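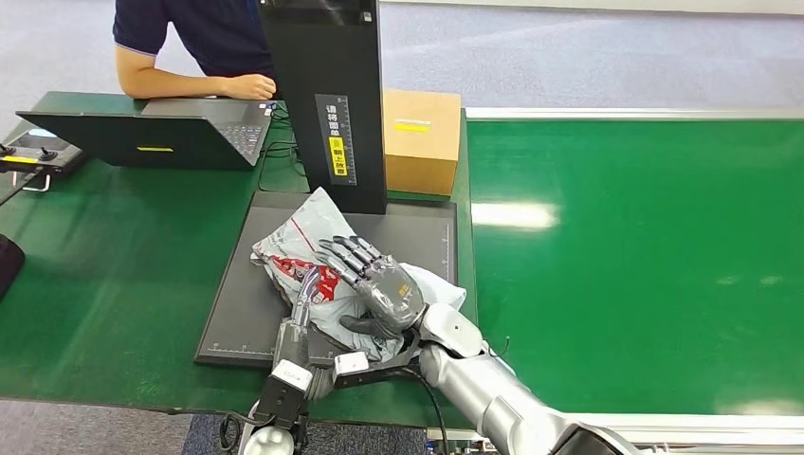
Drongate College is an independent centre for adult learning in the town of Skosholm. It was founded by Roya Alipour, who began by teaching evening bookkeeping to shop owners in a room above the old Babaei bakery. The College now offers 30 courses a year in accounts, office skills, written English and small business law. Classes are kept to 10 students. Tutors work at the same tables as their students, often with no more than an open laptop on a green table top, and lessons are built on the papers and problems that students bring from their own work.

Our main building on Toltora Road was once a grain office. It has six classrooms, a reading room and a small kitchen, all on the ground floor. The reading room holds 1000 books and is open to present and former students until 9 pm. Evening classes begin at 6.30 pm — a time chosen by students who travel in after work.

The College is led by its Principal, Banafsheh Ghaffari, who joined as a tutor in business law. She is supported by a teaching staff of 14, most of whom also work in the trades and professions they teach. Ms Alipour remains President of the College and gives the opening lecture each September.
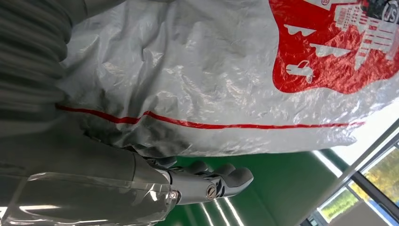
Do I need any formal qualifications to join a course?

Most courses are open to all adults aged 18 and over. The two advanced accounts courses require a short written test, which may be taken at the College in May or August.

Fees are set each spring and may be paid by the term or by the month. Last year 82 students received help from the Babaei Fund, which meets part of the fee for those on low incomes. Forms are available from the College office and should be returned before the start of term.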